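Right, a thread about flowers, because I've been going on about them to everyone I meet and it's time the internet had a turn. We did the arranging session in the back office at Prindus and I am still so pleased with it!

Forough Akbari set it all up. She'd been asked to do "something small for the table" ahead of the July open evening and decided we should all learn to do it ourselves. Best decision anyone has made in that building for months.

First thing I learned: strip the lower leaves. All of them, anything that would sit under the water. I'd been plonking bunches straight in the vase my entire adult life and wondering why the water went green.

Second thing: cut the stems on a slant and do it right before they go in. I used to trim them, make a tea, answer an email, wander back. Apparently the flowers had opinions about this.
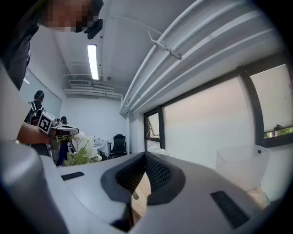
White blooms, white tablecloth, and the whiteboard along the wall behind us.

I was a bit doubtful about all white, I'll admit. White flowers in a white room, I thought, they'll vanish. They don't! The green does so much of the work. Keep more leaf than you think near the top of the bunch and the petals really stand out against it.

The tablecloth was Forough's too. I'd have left the table bare and been perfectly happy, but a cloth makes an office feel like somewhere you'd want to sit down for a while. Even with desk chairs. (I am now pricing up tablecloths for home. Send help, or send tablecloths.)

Shahab Heydari asked how you stop a bunch flopping open like a dropped umbrella. You turn it in your hand as you add each stem, always the same direction, so the stems cross and hold each other up. Mine took 5 goes. His took 2 and he has been unbearable since.

Also — change the water every other day and wash the vase while you're at it. Proper hot soapy wash, then a rinse. I've been using the little sachets of flower food as well, but the clean vase seems to matter more in my kitchen.

I took a small bunch home on the bus and it got compliments from 2 strangers and a toddler. It's on the windowsill now, away from the fruit bowl, as instructed.

We're doing another one before the open evening and I've asked if we can try something with colour this time. Forough says she'll think about it. If you've got a favourite flower that lasts well in a warm room, tell me below, I'm making her a list and it's up to 11 already!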